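Home > Support > Pneumatics > Flow Controls and Silencers > Frequently Asked Questions

Vindow Flow Controls and Exhaust Silencers: FAQ

Applies to the Lotarholm series inline flow controls and the Soliman series sintered silencers. For solenoid valves and manifolds, see the separate Hosau valve pages.

What is the difference between meter-in and meter-out?

A meter-in control restricts the air going into the cylinder. A meter-out control restricts the air leaving it. For double-acting cylinders, use meter-out unless the machine builder states otherwise. The trapped exhaust air acts as a cushion and the rod moves evenly. Meter-in is used mainly on single-acting, spring-return cylinders.

Which way does the arrow point?

The arrow on a Lotarholm body shows the controlled (restricted) direction. Flow against the arrow passes the check valve freely. For meter-out, the arrow points away from the cylinder.
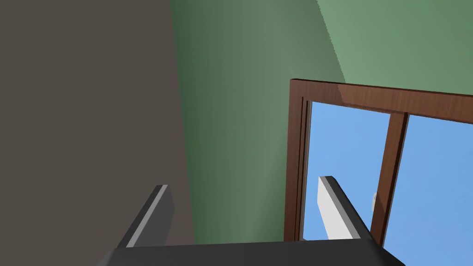
Speed setting on small actuators needs more care than on long-stroke cylinders, because the full stroke is over before the eye can judge it. Begin with both needles closed, then open each one a quarter turn at a time under working pressure. On a gripper with two fingers angled in toward each other, set the closing side first and the opening side after it. Lock the nut finger tight, cycle again, then tighten with a wrench. Do not force the needle past its closed stop; the seat will be marked and the control will leak at low settings.

My cylinder jerks at the start of the stroke. Is the flow control defective?

Usually not. The common causes are:

- the exhaust side is empty at start-up, so there is no back pressure for the first stroke
- the needle is nearly closed and the load has high static friction
- the control is mounted too far from the cylinder port, with a long run of soft tube between

Move the control to the port where possible. Where the first stroke must be slow, fit a soft-start valve upstream.

Can I use an exhaust silencer to control speed?

Only the Soliman types with an adjusting screw. Standard silencers have a fixed flow rate and must not be painted over, taped or packed to slow the exhaust. 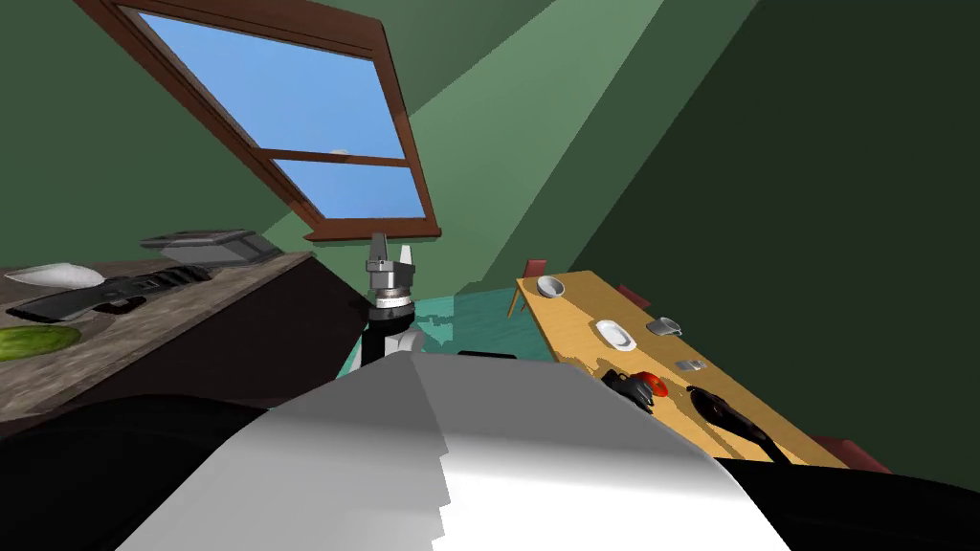
One user wrote in that his silencers clogged every 3 months even though the line had a filter, and that the trouble stopped only when he drained the filter bowl at each shift change and cut back the lubricator. We agree with this. Excess oil carries fine dust into the sintered bronze and holds it there. The cylinder slows down in both directions and the flow control is often blamed.

How do I clean a clogged silencer?

Shut off and vent the line. Remove the silencer, soak it in a mild solvent, and blow it out from the outside in. Let it dry fully. A silencer may be cleaned 2 times; after that, replace it.

What is the maximum working pressure?

Lotarholm inline controls are rated to 800 kPa. Do not use them as shut-off valves at any pressure. A closed needle still passes a small amount of air.

Which thread sealant should be used?

Tapered male threads are supplied with sealant applied and may be refitted up to 3 times before new sealant is needed. Parallel threads seal on the washer and need no tape. If tape is used on a bare taper thread, leave the first thread uncovered so that loose strands do not enter the needle seat.

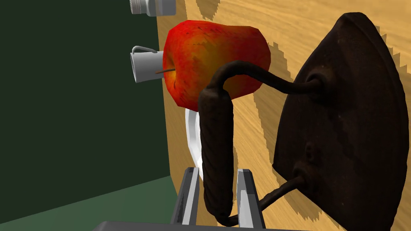 Apple, mug and iron, computer rendering.

Are these products suitable for vacuum?

The inline controls are not. The lip-type check seal does not seat under vacuum. Ask for the vacuum version by adding V to the end of the order code.

Are spare needles sold separately?

No. Needle and body are matched at assembly. Lock nuts and washers are listed under Accessories.

Related pages: Tube Cutting and Insertion | Thread Size Chart | Order Code Guide | Contact Support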